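Figueiredo House Common Rooms
Progress report to the Arketwood Fund
Prepared by Efthymia Konstantinidis, project lead
December 18, 2020

Summary

The grant pays for furnishing and upkeep of the shared sitting rooms at Figueiredo House, a short-stay residence for families with a relative in the hospital. At the time of the last report, in May, two of the four rooms were still closed. Three are now open and in daily use. The fourth is waiting on flooring and is covered under Delays.

Spending is within the budget you approved. We are not asking for any change to the total, but we would like to move a small amount from one line to another. The request is near the end of this report.

Work completed

The Anonen order arrived in two deliveries. The first had the sofas and the side tables. The second had the floor lamps, the cushion inners and most of the covers. One lamp had a bent stem and was replaced by the supplier at no cost to us.

We chose dark sofas for all three rooms after the problems with the cream ones in the old lounge, which could not be kept presentable past the first winter. The cushions are where we put the color. Each room has the same basic set, so a cover from one room can go to another without looking out of place.

Walls in the first and second rooms were repainted white. The third did not need it. The door closers have been adjusted and no longer slam, which had been the most common complaint from families in the bedrooms nearby.

Daily reset of the rooms

We said in May that we would write down a routine for the sitting rooms so that the standard does not depend on who is on shift. The routine is now in use. Staff go through the rooms once after breakfast and once in the early evening. They clear cups and papers, wipe the tables, straighten the furniture and set the cushions. A full reset takes some 13 minutes per room when nothing has been spilled.
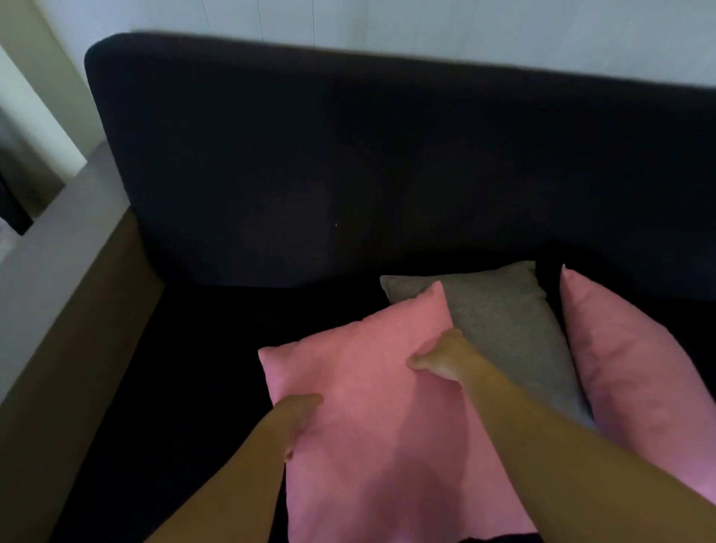 Setting the cushions is the step that took the most discussion. Some staff lined them up in a row and others piled them in a corner, and guests then moved them to the floor to make space to sit. The agreed way is to stand them against the back of the sofa, with the gray one in between the two pinks, and to shake each one out by hand before it goes down. Dark upholstery also needs more brushing than we expected. Even one pale speck of lint on the backrest is easy to see, so a lint brush has been added to the supply shelf and brushing comes before the cushions are put back.

The written routine is one page. It hangs inside the supply closet door. New staff do the reset with an experienced colleague for their first two shifts and then on their own. Seven people have been through this so far, including both weekend staff.

Use of the rooms

The residence took in 176 families between the May report and the end of November. We do not keep a count of how many used the sitting rooms. Staff notes suggest the evenings are busiest, and the room next to the kitchen is used the most. Families have been asked to use the rooms one household at a time this year, and a sign-up sheet by the office handles this. There have been a few disagreements over long bookings. We now limit evening bookings to one hour when someone else is waiting.

Comments left at the office have been mostly about comfort. Several guests said the seats are firm. Two asked for more blankets. One asked for a sofa long enough to lie down on, which we can't provide in these rooms, but we have pointed people to the daybed on the upper floor.

Laundry and wear

Cushion covers come off for washing on a weekly rotation, and sooner if they are stained. The pink covers have been through this since they arrived. The first batch was washed too warm and shrank slightly, so those covers are now tight on their inners and hard to zip. The laundry sheet has been corrected to a cool wash and line drying. We have set the tight covers aside as spares.

When a washed cover goes back on, the inner tends to sit low and leave the corners empty. Staff now push the corners out from inside before closing the zipper, then square up the cushion by its two sides against the sofa back. It adds a little time to the evening round on laundry days.

The sofas themselves show no damage. One seat cover in the second room had a juice stain that came out with the Bunard cleaner we already had in stock.

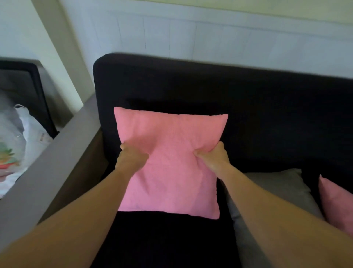

Delays

The fourth room is behind schedule. When the old carpet was taken up, the boards under the window were found to be soft, and they have to be replaced before any furniture goes in. The contractor has given us a start in the new year but no firm date. The furniture for this room has been delivered and is stored in the basement, wrapped and off the floor.

Budget

Furniture and paint came in slightly under the approved lines. Textiles came in slightly over, mainly from buying extra inners. We request approval to move the unspent part of the paint line to textiles, to pay for a second full set of covers for each room. With only one set, a sofa goes without cushions on wash day unless the spares fit.

Next steps

Repair the boards in the fourth room and lay the new floor. Move the stored furniture up and add the room to the daily routine. Order the second set of covers once the transfer is approved. Replace the sign-up sheet with a bound book, as loose pages have gone missing twice.

Receipts and the itemized spending table are attached separately. Please send questions on the transfer to me at the residence office.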